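Thread: I am knitting a hat for my brother-in-law Berkay, who has the largest head in the family and the strongest opinions about hats.
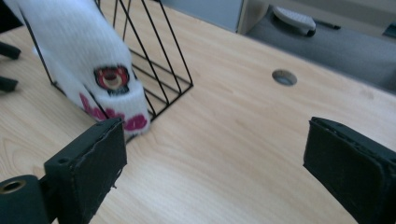

The pattern is the Flivarby beanie, which calls for 14 stitches to the repeat and a cheerful attitude. I had one of these on Wednesday morning. Berkay wants it plain gray. I pointed out that white knits can carry a bit of red and black, even a round cartoon face with pink lettering under it, and that the wearer survives. He said gray.

So, gray. I bought 2 skeins of Rullia worsted, which the label says is 418 yards all together. The shade is called Harbor Fog. The other gray was called Wet Sidewalk and I stand by my choice.

Swatched like a grown-up. Washed it, pinned it, left it overnight, measured it. Perfect gauge. Cast on the next day and got a completely different gauge, because apparently the swatch was knit by someone calmer.

Ribbing update: the pattern wants two inches. I have been at two inches for three evenings. I measure, I knit a row, I measure, it is still two inches. My old teacher Bülent Taşdemir used to take the tape measure away from people and I finally see why.

Tried it on Berkay with the needles still in. He held very still and asked if it was supposed to have a seam. It is knit in the round. He had found my cable join and was wearing it like a scar.

Decreases tonight. The chart has a symbol that isn't in the key. I've decided it means "knit two together," because that's what I did and I'm not going back.

Finished at 11 p.m. with enough yarn left for a second hat. It fits him. It fits him so well that he wore it through dinner and asked whether they come in navy.

Anyway, does anyone have a navy they like? Worsted, machine washable, and please not something called Midnight Regret.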